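Drellano Two-Arm Station: Set-up Guide
Section 7. Right hand does not release the towel (fault 142)

Caution: Keep your own hands outside the marked work area until step 3 is finished.

1. Press Stop on the Zoramberg panel. Do not pull the towel.

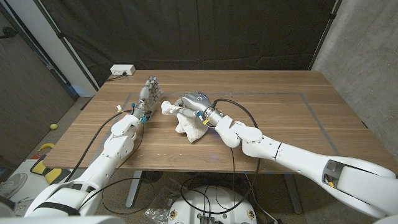

2. Wait 60 seconds, so that the motors lose their holding force.

3. Turn the key to Service. The panel must show code 33.
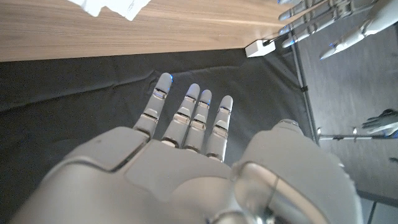
Fig. 7-2. Right hand, palm down, over the dark cloth.

4. Open the fingers one by one, the thumb last.

Note: Fingertip lights do not mean that the hand is safe to touch.

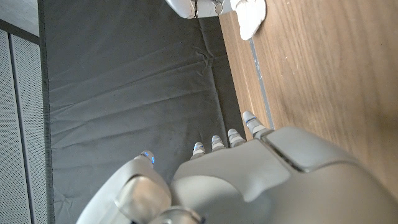
Fig. 7-3. Fingertips with blue bands.

5. Check that each wrist cable hangs free, then start the folding program at speed 2.
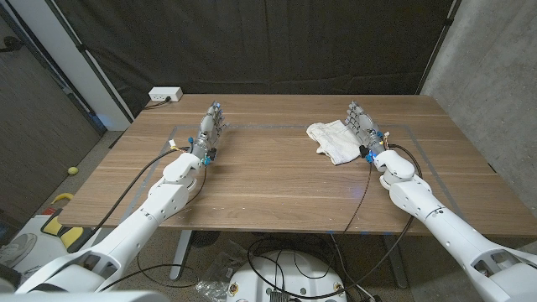
Can I clear fault 142 without the Service key?
The fault stays in memory until the key is turned. Please ask Dodden service for a new key if yours is lost.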